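Parri Sleep Mist & Room Sprays - FAQ

Quick answers, updated as we get to them. If yours isnt here, write to us. Konidel orders are at the bottom.

Do you ship outside the country?
Not yet. Farbridge and everywhere the regular mail goes. Maybe next year.

How long does shipping take?
2 to 3 working days once it leaves us. We pack in the mornings, so anything in by 11 am usually goes out same day. August is slower - half the shop is away.

What's in the Clamenura blend?
Lavender, cedar, a bit of clary sage, water, plant alcohol. Full list is on the label. No dyes.

Can I spray it on my pillow?
Yes. Hold it an arm's length away, two pumps, let it dry before you lie down. Silk can spot, so test a corner first. Same for anything labeled dry clean only.

Is it safe around pets?
Ask your vet. Really. Cats don't do well with a lot of essential oils and we're not going to guess about yours. Keep it out of rooms where they sleep. Birds too.

What about babies?
We don't recommend it for kids under 3. Older than that, check with your doctor.

How long does a bottle last?
Up to 90 nights if you stick to two pumps. Most people don't stick to two pumps.

My sprayer is clogged. Now what?
Take the nozzle off, run it under warm water for a minute, pump a few times into the sink. Still stuck? Send us your order number and we'll mail a new nozzle. No charge.
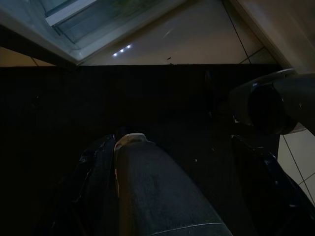

Don't poke a pin in there, it widens the hole and then you get a stream insted of a mist.

Do you sell refills?
Yes, 550 ml pouches, Clamenura and unscented only. Pour slowly, use a funnel if you have one. Don't mix scents unless you like surprises.

The smell seems weaker than my last bottle.
Could be heat or sunlight. Keep it in a drawer or cabinet, cap on. Could also be your nose - take a week off and try again. If it still seems weak, tell us the batch code from the bottom and we'll look into it.

Can I return an opened bottle?
If you've used it only a few times and hate it, yes. Email first. Refill pouches have to be sealed.

I ordered through Konidel, who do I contact?
Them for delivery and refunds, us for anything about the spray itself. We can't see or change thier orders, sorry.

Do you do wholesale?
Small shops, yes. Tell us where you are and what you'd like to stock - reply can take a few days.

Can I change my address after ordering?
Only before it's packed. Put ADDRESS in the subject line so we spot it.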